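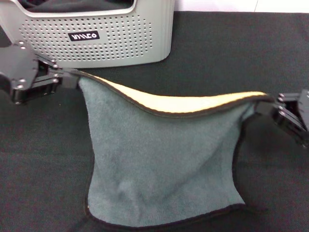

September, 7:40 p.m.

Two hours on the bench tonight, all of it on grip force and table height. Elie Awad had already leveled the tabletop with shims before I arrived, so the height offset I measured last month is no longer valid. I redid it from scratch. Touched each fingertip down on the felt at the four corners, wrote down the values, and put the average in the config. The near left corner is still low. The cover is soft enough that I can't tell how much of that is table and how much is cloth.

The current job is towels. Pick up by two corners, raise the edge, lay the body flat, then fold. Lifting is fine. The trouble comes when both arms pull at once: the cloth goes tight across the top and the sides draw in at the middle, and then the fold line I computed from a rectangle is wrong. I had the pull distance set from the nominal width of the towel. It should come from the width between the corners as they lie, less a small allowance for slack. Changed that. I also capped the speed at 60 mm/s during the spread, down from whatever Hooman had left in there. He doesn't comment his values.

The edge binding is a separate problem. It's thicker than the rest of the fabric, so when the jaw closes on it the controller thinks it has two layers. I raised the one-layer threshold and logged the change. This will probably break thin napkins. We don't have any thin napkins.

9:15 p.m.

Went over the right arm by itself, jaws open, parked over bare cloth with nothing to pick up. I wanted to see how far it drifts while holding position under its own weight. 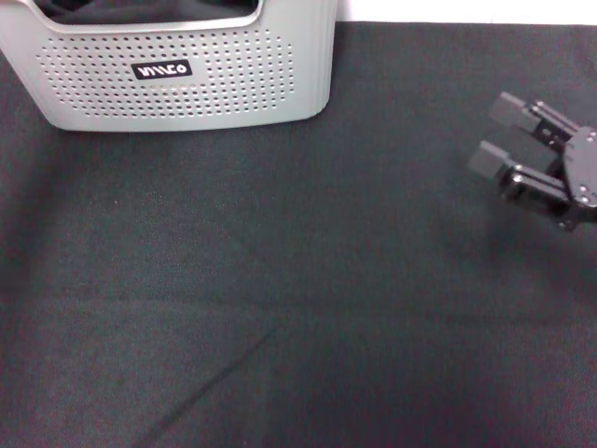

With the gain on joint 3 left alone, the fingertip position reported by the encoders wandered slowly and then settled. Maya Hakim thinks it's the belt. I think it's the mounting plate, which we drilled by hand and which has more play in the holes than I'd like. We agreed to swap the plate first since it's the cheaper of the two. Rania has some flat stock left over from the Conitz frame and offered to cut it on the drill press, properly this time, with a fence.

The bin stays at the back left for now. I would rather have it farther off, because the left arm passes close to the near corner of it on the way in, but moving it means redoing the keep-out box and I don't have the patience this week. I did grow the box by a finger width on that side. The planner takes a slightly longer way around and complains less.

Log file for the evening came to 1,339 lines, most of them the same warning about a late packet from the Pelix board. It shows up whenever both arms report in the same cycle. Staggered the two reports and the warnings thinned out, though they haven't gone away. Need to ask Elie Zoubi whether the board has a newer firmware. He wired it, and he is the only one who knows which header is the ground.

To do before the next session:

1. Replace the right mounting plate and measure drift again with the same pose and the same gain.

2. Go through the wrist camera. Exposure is on auto and should be fixed. Check it against something plain and pale before trying cloth, and mask out the corner of the view that the arm gets into.

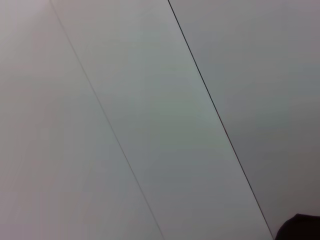
3. Print a new cable clip for the left wrist. The file is in the Illulthorpe folder, under the old name. Use the thicker wall.

4. Move the emergency stop to the front edge of the table. At present I have to reach past the arm to hit it, and Maya has brought this up before.

5. Order fingertip pads. Issa sells them in pairs, and we want spares.

10:50 p.m.

Powered down in the right order for once: arms parked, motors off, then the computer. Backed up the config to the shared drive under tonight's name and left the earlier one beside it. If the new pull distance is worse than the old one, Hooman can put it back, but I'd like him to run it with the plate changed before he decides. I took the notebook home by mistake. The corner heights are in it, on the page after the wiring sketch, and I'll bring it back with the drill bits.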